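Kistent Tabletop Sorting Cell
Product page / Open demonstration

Home > Equipment > Tabletop cells > Kistent

Availability: to order
Delivery: from our Grandton workshop
Demonstration: on request, every month except August

Overview

The Kistent is a small sorting cell for tableware and light kitchen goods. It consists of one arm with a two-finger gripper, a wrist camera, a control box and the Worier teaching software. It is made for catering stores, rental companies of party equipment and training kitchens, where many small pieces must go back to their right container after washing.

The cell stands on a normal table. It does not need a special floor or compressed air. One person can learn to teach it a new task in one afternoon, if this person has patience and has used a computer before.

The demonstration day in Grandton

In March we opened the workshop for visitors, and many of the questions we receive by e-mail were asked again on that day. For this reason we put the answers on this page, together with the usual product information.

The day started at 9:30 with coffee and a short introduction to the Raju gripper. After this the visitors could stand next to the table and follow the work. We did not prepare a show program with music and lights. The cell was doing the same work which it does in our test room on any other morning, and the operator stopped it when somebody wanted to ask something.

For the table we chose chopsticks and soup spoons. Our customers often ask about forks and knives, but these are the easier case. A chopstick is thin and it rolls, and when several of them lie across each other the gripper has to choose which one is free. A ceramic spoon is smooth and has a curved bowl, so the fingers must take it at a good place on the handle or it will turn in the grip.

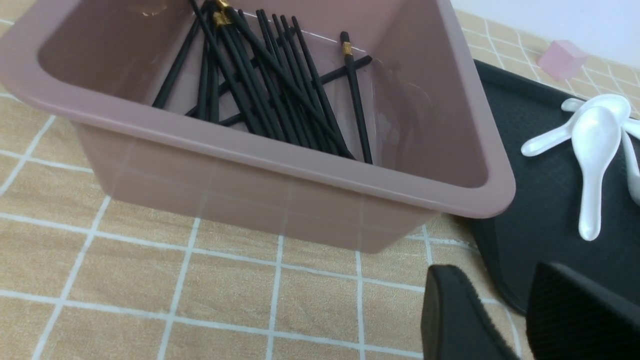

The next question was about the speed. We want to be careful with this point, because the speed depends very much on the goods and on how they are lying. In our own acceptance test, a cell must complete 1,000 picks before it leaves the workshop, and we note every pick which has to be repeated. The customer receives this list with the machine. We prefer that you see the real list before you calculate how many hours you can save.

Several visitors wanted to try the teaching by themselves. This is done with a hand controller: you move the arm through the task, the Worier software records the movement together with the camera view, and you repeat it with the goods in different positions. For a simple task we recommend 55 recordings. With fewer recordings the cell will also work, but it becomes unsure when a piece lies in a new direction.

One visitor from a rental company asked if the containers must be ours. They do not have to be. You can use the bins and trays which you already have, as long as the arm can reach into them without touching the wall. Deep bins with a narrow opening are difficult. If you are not sure, please send us the inner measures and a photo and we will answer if it is possible.

The Raju gripper

The Raju is our own two-finger gripper and it is delivered with every Kistent cell. The force can be set in 16 steps in the Worier menu. For ceramic we advise to begin with a low step and go higher only if the piece is slipping. The finger pads are wearing parts. They are changed by hand with 2 screws for each finger, and a spare pair is in the box.

Please do not clean the pads with oil or with dish soap. Use a dry brush.

What is included

Arm with table clamp
Raju gripper with mounted pads and one spare pair
Wrist camera with cable
Control box with emergency stop
Hand controller for teaching
Worier software, license for one cell
Printed manual in English

Not included: table, containers, computer screen.

Before you order

The table must be stable and it must not move when you lean on it. Keep the light in the room the same as during the teaching, if you can. Strong sun from a side window was the most common cause of trouble in the first installations, and a simple curtain solved it in most cases.

The cell is not made for wet rooms. Goods must be dry before they come to the table. It is also not made for sharp knives, and we do not give a warranty for this use.

Visit us

If you could not come in March, you can book a private demonstration in Grandton. Please bring some pieces of your own goods, also the difficult ones. We will put them on the table and you can see what the Kistent does with them. A visit takes one morning and it is free of charge.

Request a demonstration
Download the manual
Spare parts for Raju grippers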